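About Zovance

Home | What We Collect | Who We Are | Work With Us | Contact

Zovance gathers examples. Somebody else builds the robots, somebody else trains the software that runs them, and somebody else again stands on stage with a headset microphone. We supply the part in which a patient adult picks up a spoon, puts it down, and picks it up again.

The company was started by Grażyna Pawłowska and Bożena Zawadzka, who met at Jundex, where they wrote rules for a sorting machine. The rules ran to 152 pages and covered every situation except the ones that came up. One August, with the machine down yet again, Bożena sorted a whole pallet by hand while Grażyna filmed it, mostly to annoy their manager. The film was more useful than the manual. They both resigned before the end of the year, on good terms, and took the whiteboard.

What we collect

Our subject is ordinary household handling: dishes, bathroom things, laundry, drawers, lids that don't quite fit. An operator works with a gripper in each hand, and what we record is how the grippers move, when they open and close, and what the operator could see at the time. A customer's learning system then studies a great many of these recordings and tries to work out what we were up to.

Every task has a card. The card says what goes on the table and what should be true at the end, and it leaves the middle to the operator. We used to write the middle in as well. Everyone then moved like a person reading a card.

We keep the fumbles, marked as fumbles. A collection in which no one ever misses a handle teaches a machine very little about missing handles, and it will miss them.

Who we are

There are 12 operators, plus Grażyna, who runs the floor, and Bożena, who reviews the recordings and has opinions about wrists. Our operators have been bakers, a piano tuner, a dental assistant and two people who would rather we didn't say. New hires practice for some 35 hours before anything they record goes to a customer. Gaming experience is neither required nor, in our experience, a help.

The long-running job is Tritar, our bathroom and kitchen set. It began as a favor for Wilczyńska, a small firm making a helper arm for home care, and now has its own shelf, its own budget line and far too many toothbrushes. 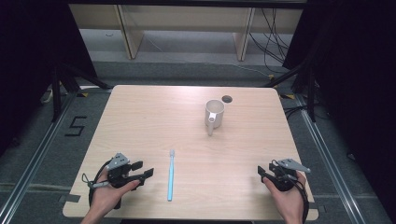

Why not record one perfect example of each task and copy it?

A copied motion only fits the table it was recorded on. Shift the cup a little or turn it around, and the motion closes on air. Many slightly different examples give the system a chance to learn what matters about the cup and what was just where it happened to be standing.

Work with us

Customers can order from the existing sets or send us a task list. Please send the real objects if they are odd ones. Operator openings are posted on the Work With Us page, and Bożena reads every application, including the ones addressed to "Dear Robot."

Page last updated October 16, 2018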